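Talking jam with Jaqueline Meléndez

I'd been meaning to sit down with Jaqueline Meléndez ever since a jar of her peach and bay jam turned up at my sister's house and was gone by the end of breakfast. She makes it in her own kitchen in Gelgate, sells it on Saturdays, and has been at it for 29 years (she had to check with her mum on that one!).

We met at hers, drank far too much tea and got onto sugar almost straight away. "People are scared of it," she told me. "They cut it down by half and then ring me up when the jam goes mouldy. If you want less sugar, make less jam and keep it in the fridge. That's all there is to it."

I asked what she looks for when she's buying and she made a face. Colour, apparently, is where most of us go wrong. "Everyone wants the red ones. Red is just where the sun got to it. Look at the bit underneath, look at the yellow, and then smell it. If it doesn't smell of anything you'll be making sweet glue."

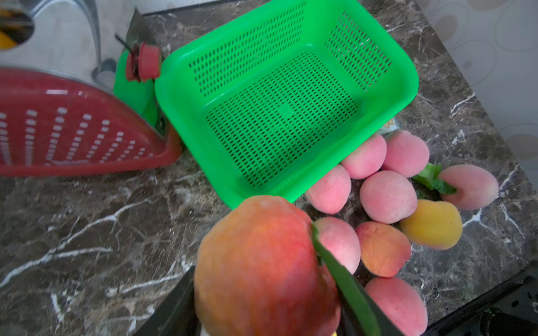

Wenceslao Chávez disagrees with her about the smelling, and says a firm peach with hardly any scent makes a better set, so long as you add lemon and don't rush it. The two of them have been having this argument since May and I don't think either is going to budge.

Jaqueline does use lemon, for the record. She squeezes in the juice and ties the pips up in a bit of muslin, and the whole lot sits overnight with the sugar before it goes anywhere near the heat. Skins stay on. "I peeled them for the first 2 years. What a waste of an evening."

Her worst batch? She laughed so much she had to put her cup down. It was an order of 70 jars for a wedding, and she'd gone to answer the door with the pan on full. "You know that smell when it catches? It was in the curtains for weeks. I cried, then I went out and bought more peaches." The couple got their jam, a day late, and still buy from her.

She mixes her fruit these days, yellow for the flavour and a few pinker ones for the colour, and she won't touch anything that's been in the fridge. It gets left out on the side until she's happy with it, however long that takes.

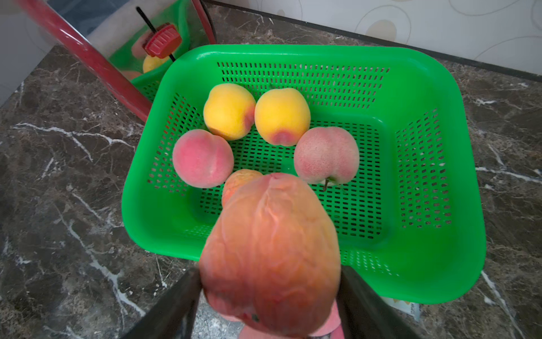
Yellow and pink peaches in the basket.

Before I left I asked whether she'd ever thought of going bigger. A shop called Carrillo did ask her for a regular order a while back, and she thought it over for one night and said no. "I like stirring it myself. If I had to do it every day I'd end up hating peaches, and then what would I have on my toast?"

She sent me home with a jar of the plum. I've hidden it behind the rice.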